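Kitchen Trial House Rules: FAQ
Lockyer site, updated 21 December 2025

Do I need to tidy up before a session?
No. A kitchen that looks like a showroom teaches us about showrooms. Move the knives and leave the rest.

How close can I stand?
Four feet, arms powered or not. The arms have no opinion about your elbow.

Who may press stop?
Anyone, and you don't have to be right. Kamil Paulík logs every stop and has yet to scold a soul.

What about appliances near the sink?
Hoses and cords count as obstacles. Check where they run before the grippers go in.

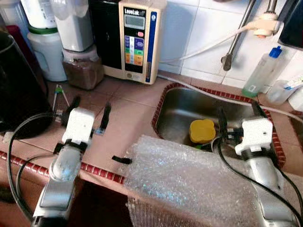
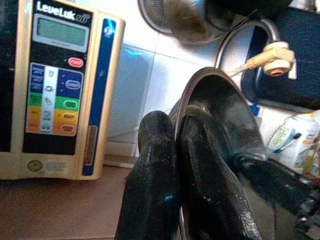

May the robot press buttons on an appliance?
Only if the button is on the task sheet. "It looked curious" was rejected as a reason in September.

Where do I send complaints?
To the Rusitz desk, in six sentences or fewer.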